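Trunholm Shared Workshop
Progress report to the Nyaga Small Builds Fund
Project: Feltano packing arm
Prepared by Iresha Khondokar, Fri 18 July

Summary

The grant pays for a low-cost arm that can pick mixed grocery items off a table and put them in an open box. The build is on schedule apart from the wrist, covered below. Work on the hand-held grippers has gone faster than planned, and we have moved the table-top sessions out of the workshop and into a home, as set out in the second stage of the proposal.
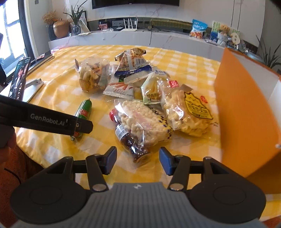
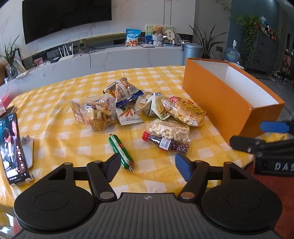 Snack packing at the dining table, with the orange box on the right in both pictures.

Work done this period

The home sessions use packaged snacks because they cover most of the shapes we care about. Clear bags slide and fold. Small packets lie flat and are hard to get a finger under. The green-wrapped sausage is easy to close on but rolls if one finger touches first. We kept the gingham cloth on the table after one session without it, when the bare top gave too much glare.

We now have 237 usable recordings, against a target of 200 for this stage. Recordings where the item was dropped are kept and marked separately. I sort them myself in the evenings, and this has been the slowest part of the work.

The arm frame is assembled and bolted to its base plate in the workshop. The shoulder and elbow joints move through their full range under power. The wrist does not. The first set of Zunex wrist bearings had too much play, and the replacements came in the wrong bore. A third set is on order. Until it arrives the arm can lift and swing but cannot tilt an item over the edge of a box.

Fingertip wear is lower than I budgeted for. We have changed one pair so far.

Spending

$1,629 has been spent to date. Most of that went on motors, the power supply and the base plate. The bearings that did not fit have been returned and the refund will show in the next report. I am not asking for any change to the total.

Problems and changes

Soft, air-filled bags are still the weakest item. A firm grip can split the seam and a light one lets the bag slip. I would like to put up to 40 extra recordings into bags alone and take the time from the canned goods work, which can wait.

The shared bench is booked by other members on most weekends, so arm testing has moved to weekday evenings – this costs us some hours but nothing else.

Next steps

Fit the wrist and repeat the range checks. Finish the bag recordings. Run the first full packing trial on the bench with 6 items and one box, then bring the same set to the home table. The final report is still planned for October.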